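Data collection, what we did so far

Goal was 70 good demos per object before training. Got there on most, pumpkin took longest. Each run = reach, close three fingers, hold. Bad grasps kept in a seperate folder, not deleted. Total 982 clips, 14 still unlabeled (Saturday). Labels done by hand in Tedero, slow, crashed 2 times.

Policy not trained yet so no sucess rates in this report.

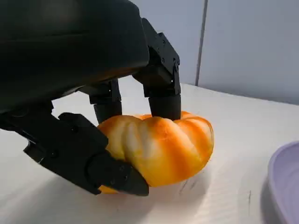

Bednárik commented on the draft that the failed runs should go into training too, with their own label, or the model never learns when to let go. Will try both.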